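Term notes from the Plukurano robot arms project, as a thread. I'm one of the students on it. (1/12)

We have two arms on one table and a term to get them doing small kitchen jobs. Clearing a board, putting cutlery in a bin, folding a cloth. Nothing that would impress anyone's nan. (2/12)

The arms are driven by hand through a pair of leader handles. We record each run, then train on the recordings. Target for the term is 300 good runs. We're on 279. (3/12)

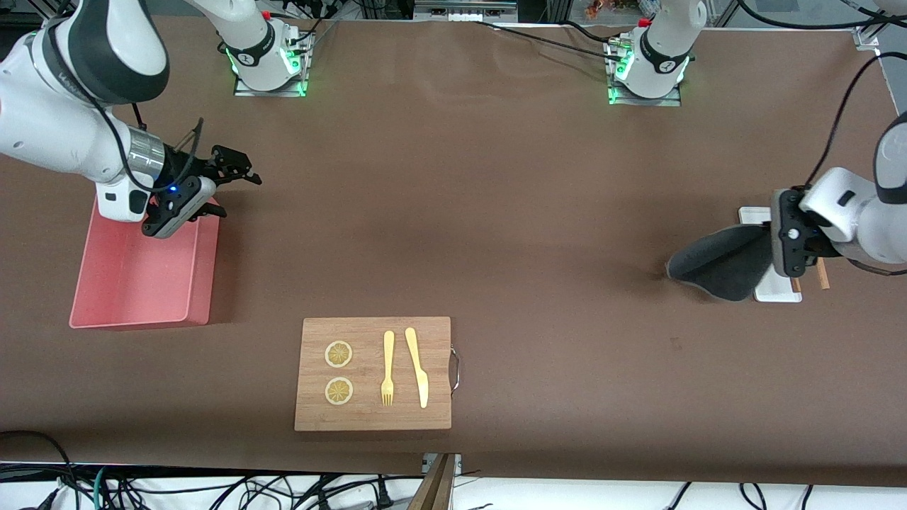
*Photo: Lucrezia Benedetti*

Kitchen set. Lemon slices, fork and knife on the board, pink bin under the right arm, cloth in the left gripper. The right arm is on the left when you look from the front of the table, which has caught out every new member so far, me included. (4/12)

Cloth is the hard one. A fork is the same shape every time you put it down. A cloth never is. Our early runs all grabbed it by the middle and the model learned to do the same, so now we grab near a corner and throw out the ones where we don't. (5/12)

Lucrezia's rule: if you hesitate for more than a couple of seconds, bin the run and start again. The model copies the hesitating too. I argued against this in January and I was wrong. (6/12)

Question from a reply - yes, we move things between runs. Board a bit left, bin a bit further back, fork turned round. When we left everything in the same spot, Avesetti (our first model, named after the street the lab's on) could only pick up a fork if it was exactly there. (7/12)

Cocco is the second model. Same data plus the wrist cameras. Much better at lining up the fingers, still slow. (8/12)

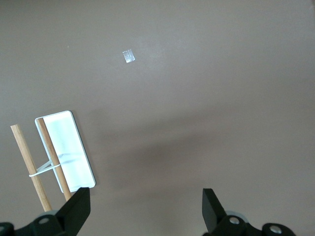

**Plukurano Student Robotics Club, Department of Engineering, Witov College**

Wrist view, fingers open. Two dowels with a rubber band round them, one lying partly over a white card. White band on white card is hard to make out even for a person. (9/12)

The fixed camera gives you the whole table and the wrist one gives you the last few centimetres. We tried Cocco with the wrist view switched off and it kept closing its fingers short of the fork. (10/12)

Still to do: 21 more runs, mostly cloth. Then the write-up, split between 2 of us. I've got the methods section and the wiring diagram, which needs redoing as we've moved half the cables. (11/12)

If you're at Witov and want to have a go at driving, come by after 4 pm. You'll be bad at it for the first half hour and then it clicks. Bring a jumper, the lab is cold. (12/12)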